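Urnstead Recycling, Fidarport depot
Household battery sorting, Bay 4
Post-automation workplace safety checklist, with comments
Completed by: Severin Holzer, on the floor with the day crew
Date: March 28, 2024

Scope: the Kuruc sorting cell and the people who work beside it. The old hand-sort line has its own form and is only mentioned where jobs have moved across.

Key: OK / ACTION / N/A

SECTION A: ACCESS AND GUARDING

A1. Gate interlock stops the arm when opened. OK
Tested at the full-speed setting and again in teach mode. Stops cleanly both times. The crew now open the gate with the request button first, so the arm parks itself before anyone walks in. Great habit, and they got there without a memo!

A2. Emergency stops reachable from every standing position. ACTION
Three of the stops are spot on. The one by the infeed hopper is behind the spare tub rack if you're shorter than me. Move the rack, not the stop.

A3. Floor marking visible. OK
Repainted in December and holding up well, apart from the corner where the pallet jack turns. Touch up when convenient.

A4. Lockout tags in use for cleaning. OK
Tags on the board match the sign-out sheet.

SECTION B: PEOPLE AND TASKS

B1. Manual handling reduced as planned. OK
This is the one I was most looking forward to filling in. On the hand-sort line people stood bent over the belt for a whole shift, with sore necks and sore wrists to show for it. Beside the cell they rotate between infeed, exception bench and outfeed, and two of the crew told me they'd gone back to netball. Can't put that in a tick box, but I'm putting it here.

B2. Every operator signed off on the cell. ACTION
7 signed off, night shift still has one person on the old ticket. That person can work the exception bench but can't clear a jam until the training is done.

B3. Rotation followed. OK
Roster shows it and so does the whiteboard. The crew changed the order themselves so that the outfeed turn comes after smoko, when the tubs are fullest. Please update the written procedure to match what they're doing, it's better than ours.

B4. Exception bench set up for the work it now gets. ACTION
The mix of work has changed and the bench hasn't. The cell takes the easy sorting, so people get a steady run of leakers, swollen cells and things that were never batteries in the first place. That's more skilled work and more concentrated muck. Needs a second lamp, a lower stool and the extraction hose on a longer arm. Gloves are good, and stocked in all sizes for once.

B5. Pace of work. OK, with comment
The hopper holds up to 700 cells, and there was some pressure early on to keep it full. The crew asked for a refill light in place of a timer and got one. Much calmer in the bay, everybody noticed it.

SECTION C: FIRE AND CHEMICAL

C1. Sand buckets and lidded steel bins in position. OK
C2. Terminal taping done for lithium types. OK
C3. Thermal alarm tested this month. OK
C4. Damaged cells kept apart from sorted stock. ACTION
Bin is right, label is faded. New label, bigger print.
C5. Eyewash flushed weekly. OK
C6. Spill kit complete. ACTION
Neutraliser sachets low. Reordered through Gristlow before I finished the walk.

SECTION D: RECORDS

D1. Stoppage log kept. OK
Reads beautifully. There are 131 entries since the last check and nearly all of them say what the person did next, as well as what went wrong.

D2. Near misses reported. OK
Two, both reaching in from the outfeed side. The extra panel is on and I couldn't get my arm past it (I tried, with the cell locked out).

D3. Changes to pick settings recorded with a name. ACTION
Names missing on a couple of lines. Initials are fine.

Open items go to the bay lead. I'm back after Easter and keen to see that stool.

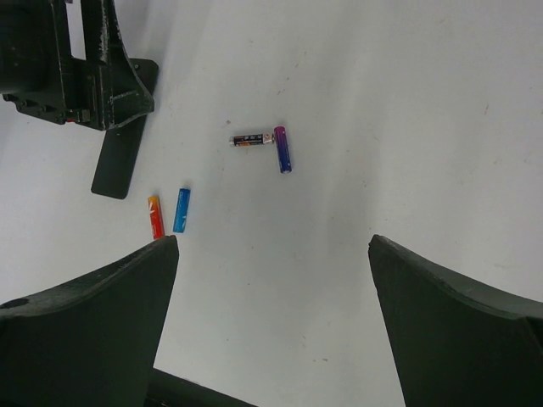 Comment on presentation, carried over from the toolbox talk: how the cells reach the gripper is now a human job, and a really interesting one. The operators have become very good at judging what will give the fingers trouble. The red-and-orange cell and the blue one beside it lean towards each other at the lower end, with only a narrow strip of surface between them, and the black one's right end almost touches the purple and blue one. Pairs like those are what I'd like used in the next refresher. Have the operator call the likely snag first, then discuss whether to park the arm and respread. The rule stays the same for everyone, me included: arm parked, gate open, then hands.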